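Denix Games Letter, 9 January 2025

Quick one this time. Build went out last night, notes are half written, sorry in advance.

DRORNLEY 2 DEMO IS UP

The browser demo of Drornley 2 is live on the site now. No install, no login. Keyboard or gamepad, touch works too but the jump button is still too small on phones, we know.

If you never played the first one: it's a side-on puzzle platformer, you carry a lantern across a flooded town, the lantern runs down, you find oil. The sequel keeps all of that and adds the rope. You throw it, it sticks to anything with a hook, you swing or you pull. Pulling is where most of the puzzles are. A lot of doors that look shut for good are just heavy.

The demo is the first two areas, Harbor and Lower Market. 446 rooms in the full game as it stands. The demo has a small slice of that and ends at the bell tower, with a door that won't open no matter what you do to it. Please stop sending us videos of people trying to clip through it. (Okay, send them. But it's a wall behind there.)

WHAT CHANGED SINCE THE TEST BUILD

Rope no longer sticks to water. That one was fun but it broke Lower Market completly.

Lantern drains slower while you're standing still. Lots of mail on this. You were right, stopping to think shouldn't cost you oil.

Checkpoints before both of the long swings. Before there was one, way back by the fish stairs, and the walk was awful.

Music doesn't restart when you die anymore.

Saves carry over from the demo to the full game. They do NOT carry over from the test build, different format, we tried.

Known problem: on some laptops the fog draws in front of the text. Turn fog to Low for now. Fix is in the next patch.

SPEEDRUN BOARD

Board is open on the demo page. Fastest clean run so far is 484 seconds, posted a few hours after launch, and we'd figured the route couldn't be done in under ten minutes. There's a skip over the cannery roof using the rope on the weather vane. We're leaving it in. Any-oil and full-oil runs are seperate lists. Pick the right one when you submit or it gets bounced.

POP, THE LITTLE ONE

Pop got a patch too. It's still free, still takes five minutes to learn: bubbles rise, you pop them in color order, the order changes on you. New in this version is an endless mode and a colorblind set with shapes inside the bubbles. The shapes are on by default now, cause they turned out easier to read for all of us here.

Endless gets mean at wave 100. If you go past it, the background changes. Not saying to what.

High scores from the old version were kept, listed under Classic.

MIRKARD

Slower news. Mirkard is the 3D one, first person, you're alone on a night shift and the stock moves when you aren't looking at it. Still early. Walking, picking up and the flashlight all work, the sound is placeholder, the thing that moves the stock is mostly a spreadsheet at this point.

Rooms are coming along though. We're building them in plain light first and doing the dark pass after.

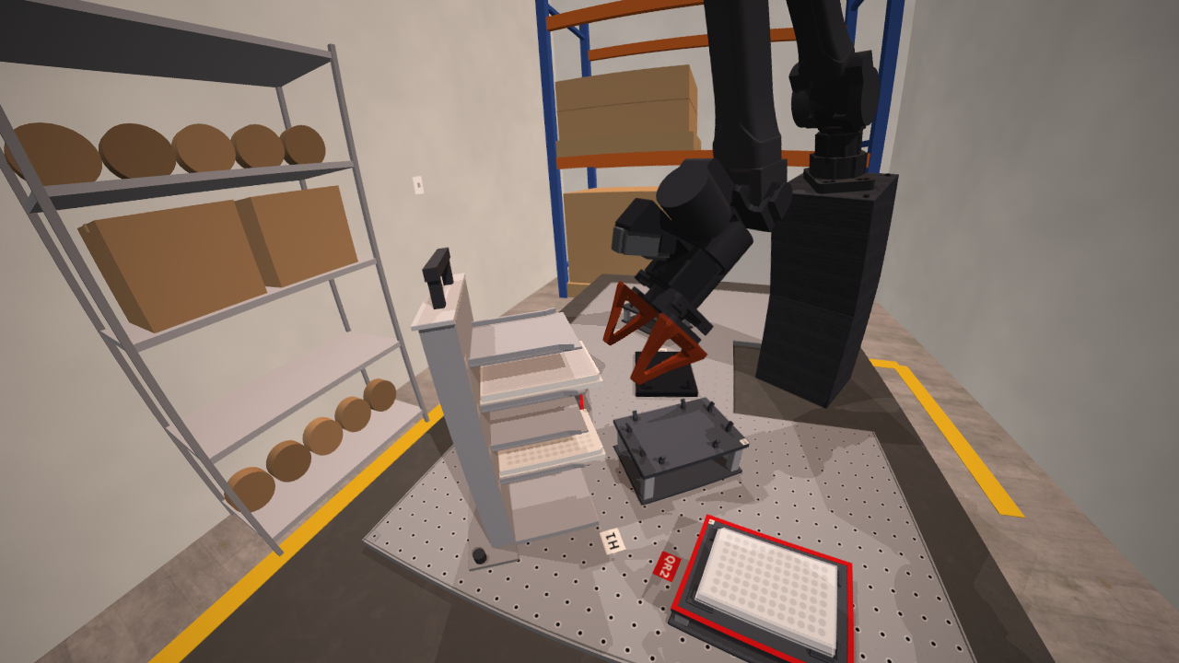 Shelving with boxes and wooden discs, blue and orange pallet rack behind.

Aiming for a first playable in April, small group, by email. Reply to this letter with MIRKARD in the subject line if you want on the list. Tell us what you're playing on, desktop or laptop, and whether first person games make you sick. We want a few people who say yes to that, the head bob slider needs testing.

ODDS AND ENDS

Drornley 1 soundtrack is back on the store page after the download link died. If you bought it and got the broken file just grab it again, same link in your receipt.

Bug reports go through the form please, not replies to this letter. Room name is in the pause menu, top left. Put that in and we'll find it a lot faster.

Next letter when the fog patch is out.

Denix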